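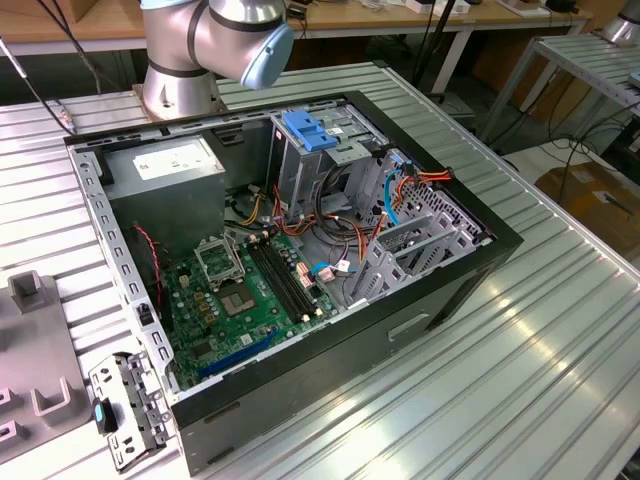
Trenstead Press Questions Dating Claims for the Wegener Scroll

TRENSTEAD, 2022-04-16 — Trenstead Press will publish a new study in October that casts doubt on the age of the Wegener Scroll, a handwritten copy of the Book of Ruth often promoted as the oldest of its kind in private hands.

The study, by Kiều Mạch, goes back over the handwriting evidence and finds it thin. Earlier writers compared only nine letter forms, and they took almost all of them from a single damaged column. Mạch also reviews the story that the scroll passed through the Terine synagogue library, a claim that rests on one unsigned note.

"People wanted an early date, so they read the evidence kindly," Mạch said. "I can't tell you when it was copied. I can tell you the case made so far doesn't hold up."

The book has eight chapters, with a fresh translation of the disputed column by Thảo Bạch. Bạch does not accept all of Mạch's conclusions — her notes say so — and the press has printed the disagreement in full.

Fasstead, the dealer that last sold the scroll, was sent the chapters on ownership six months ago. It has not replied.

Review copies can be requested from the Trenstead Press publicity desk.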